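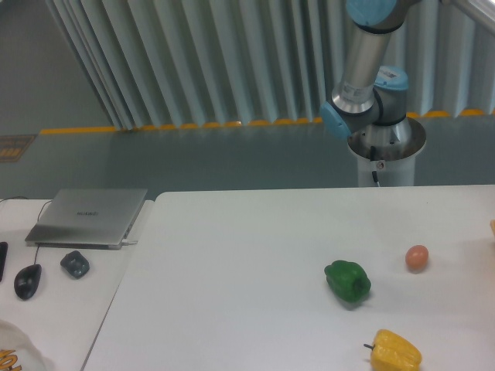

Do you need a better gripper, or a better arm? A better gripper, nearly every time, and it's the cheaper of the two.

I've been arguing this for a while and people keep sending me arm brochures in reply. Repeatability figures. Payload curves. Lovely. My produce doesn't care about repeatability to the hair's width. An egg cares about what touches it in the last bit of travel and how hard, and the arm has almost no say in that.

Quick background for anyone who hasn't followed. We've had three grippers going on the same arm, same table, same code apart from the close command. A Lolari two-finger, stiff, with rubber pads. A Wirport soft one, air-driven. And the Mac Mathúna, which sits somewhere in between — rigid fingers, springy tips. Peppers and eggs, because a pepper is big and slippery with lumps in all the wrong places, and an egg is an egg.

400 picks each. Not enough for a paper, plenty for an opinion.

The Lolari is the one everybody buys first. I see why. It goes where you tell it, it closes when you tell it, the manual is short. Fine on a pepper if you catch it across the lobes. Catch it along the length and it squirts out like soap. On eggs you end up tuning force for an afternoon and then someone opens a different box of eggs and you tune it again.

The Wirport I wanted to hate. Looks like a toy, sounds like a bicycle pump. But it forgives. Camera a bit off, pepper rolled a bit since the last frame, it picks it up anyway. That matters more than anything on the spec sheet and I don't know how you would even put it on a spec sheet. Downside is it's slow, and it's fat. Two eggs close together and it can't get in between them without shoving one.

Mac Mathúna — good at everything, best at nothing, and the tips wear. We changed ours after 15 days. Not cheap tips either. I'd still pick it if I could only have one.

Now the bit that annoys me. Tiago Sequeira, who does our controller work and is usualy right, says I'm blaming hardware for what is a software problem. Give him a good depth camera and decent feedback and he'll pick eggs with the Lolari all day. Probably he will. He's also very good, and he was sat next to it. The shops asking me what to buy don't have a Tiago. They have someone who did the two day course and has a line to run.

Software people always think compliance is a thing you compute. Sometimes it's a thing you buy for £449 and bolt on the end.

And the arm? Swapped it out in my head a dozen times. A faster one would just get to the wrong grasp sooner. A stronger one is no use at all, I'm lifting a pepper. The dearer controller Ollness quoted us was £1782 on top and I could not find one failed pick in the log it would of saved. Not one. I did look.

Cameras I'm less sure of. There is a case for spending there, shiny skins do mess up depth and a green pepper with a highlight on it can come back with a hole in the middle. But again, the soft gripper shrugged at most of that.

So spend on the end that touches the food. Borrow two or three if the supplier will let you, put your own stuff on the table, not their demo block of foam, and drop a few eggs. More tests in December, with tomatoes, which I'm dreading.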